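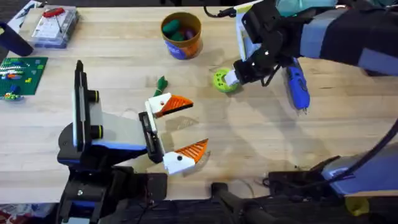 Two arms, one planner: second arm freezes whenever the first one is holding something near the middle of the table

Asked 2 November 2020 by Yi-chun Sin
Tags: motion planning, dual arm, collision checking, planning scene

Hi all! I've been having a great time getting two arms to share one table, and I'm so close I can taste it. Each arm plans fine by itself. Left arm clears small stuff off its side, right arm clears the other side, lovely smooth paths, I could watch it all day.

The trouble starts when I run them together. As soon as the right arm closes on an object anywhere near the middle strip, the left arm's planner starts failing. No path found, every time, until it hits the timeout. If I make the right arm let go and back off, the left arm wakes up again and plans in a blink.

My setup:

Each arm has its own planner process. They share one world model over the network. The world model gets table objects from the overhead depth camera, and each arm's joint state is published at a steady rate. When a gripper closes, I attach the grasped object to the wrist link so it moves with the arm. When it opens, I detach it and put it back in the world as a loose object.

What I've tried so far: a longer planning time (no change), a different sampling planner (no change, just fails in a different font), and shrinking the padding on all the links. Shrinking the padding helped a little, but then the wrist cables brushed something and I put it back.

The log from the left planner looks like this, over and over:

[left_planner] request 1608 received
[left_planner] start state: IN COLLISION
[left_planner] contact: left_finger_upper <-> scene_object_14
[left_planner] sampling valid start near current state... failed
[left_planner] request 1608 aborted

What throws me is that there is nothing touching the left finger. The gripper is wide open over bare wood. I can wave my hand through it (with the arms paused, don't worry).

Is it a bad idea to have two planners share a world? Should I merge everything into one big planner for both arms?

Answer by Kedir Kassa
Accepted

No need to merge anything yet! Your log already has the answer in it, and I love it when that happens.

Look at the second line. The start state is in collision, so the planner never gets as far as searching for a path. More time won't help and neither will another algorithm. It thinks the finger is inside object 14 before it has moved at all.

So the real question is what object 14 is and why the world model believes it's there. My bet is that it's a ghost of whatever the right arm picked up. I had exactly this on our cell at Skulside in June and it ate most of a week. The order of events went like this:

The right gripper closes. You attach the object to the right wrist, in the right arm's copy of the world. The object leaves the loose list there. The left arm's copy gets a world update, but the attach message travels on a different topic and shows up late, or gets dropped because the time stamps don't line up. Meanwhile the camera pipeline sees a lump of points at the gripper, can't match it to anything on the loose list, and adds it as a brand new object. With a coarse box fit, that new box can be a good deal bigger than the thing itself, especially when the gripper and part of the wrist get swept into it.

Then the left arm reaches toward the middle and it's "inside" a box made mostly of air.

To check, pause both arms mid-grasp and dump the world from each planner. Compare them side by side. If the left one has an object the right one doesn't, you've found it. Draw the box in your viewer too, with the live point cloud on top. It's very satisfying to see.

Fixes, in the order I'd do them:

1. Filter both robots out of the point cloud before you fit any boxes. Lots of people filter only the arm that the process belongs to. You need both, plus the attached objects, with a small margin.

2. Send attach and detach as part of the same world update as everything else, with one version number. A planner should refuse to plan on a world that's older than the one it was told about. Ours waits until the version catches up and then goes.

3. Don't add a new object after a single look. Make it show up in several camera updates in a row first.

I did number 2 first since I was stubborn about it and had to go back for number 1 anyway. Start with the filter — it may be all you need.

Once this is sorted, two planners can work nicely if you add a simple reservation for the middle strip. An arm asks for it, gets it, does its grasp, gives it back. You lose a bit of overlap, and debugging gets so much easier.

Comment by Yi-chun Sin

It was the filter!! The left process was masking the left arm only. World version on the left was 2392 and on the right 2399, so the updates were lagging too. I fixed the mask last night and both arms ran through the whole clear-up list without one abort. Doing the version thing next. Thank you, this made my week.

Comment by Kedir Kassa

Yes! Great news. Post the timing when you have the versions in, I'd like to see how long it waits.

Answer by Pao-chu Lau

I'd go the other way and plan for both arms as one robot. Then there's only one world and it can't disagree with itself. It's slower, because every search has twice the joints, but for a table this size it's fine. We use Lakalham for it and the config is one file. You do have to replan both when either changes its mind.

Answer by Yung-ching Yau

Same problem here but with one arm. Did you ever try turning off collision checking for the fingers? I set it to ignore finger contacts with everything and it plans every time now.

Comment by Tadhg Mac Mathúna

Please be careful with this one. It will plan every time, including straight through the table. If you need to allow contact, allow it for the one object you're about to grasp and only during the final approach, then switch it back.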